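Plulau Replacement Finger Pads for the Donda 2 Gripper (pair)
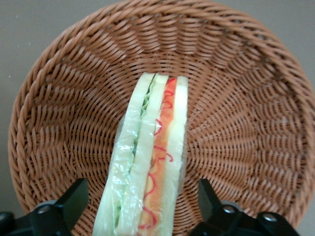

Our first finger pads had a fault, and we would like to sell you the ones that don't. The old moulding hardened in the cold. A Donda 2 fitted with it would close, feel resistance, decide all was well and lift nothing whatsoever, or lift the item to bench height and let go. Rigid parts forgave this. Soft groceries did not, and a three-slice sandwich in clear plastic wrap, lying in a woven basket with a black finger either side of it, is about as unforgiving a pick as we know. The wrap is slick and creased, the bread gives, and the controller answers a slip by squeezing harder. Our colleagues at Su went through a great deal of lettuce establishing this.

Affected pads

Any pad sold before September with a plain back. Revised pads have a ridge along the back edge that you can feel with a fingernail. If yours are plain, stop using them for anything you'd mind dropping, and don't turn up the grip force to compensate. That was our original advice. We have withdrawn it, along with the colour brochure it was printed in.

What's in the bag

Two pads, eight screws and a fitting sheet, which now has the torque figure on it.

Fitting

Isolate the arm at the wall first. The software stop is not isolation, whatever the pendant says - a Donda 2 will re-home its fingers on waking, and yours may be between them. Recalibrate zero grip once the pads are on.

Service life

Up to 100 hours of continuous picking, then check for glazing. Shiny pads go in the rubbish.

Compatibility

Donda 2 only. They will bolt to a Cadier hand, with some persuasion, and then foul the housing. Please don't post them back to us afterwards.

Owners of plain-backed pads get a free pair. Quote the serial number from the wrist plate.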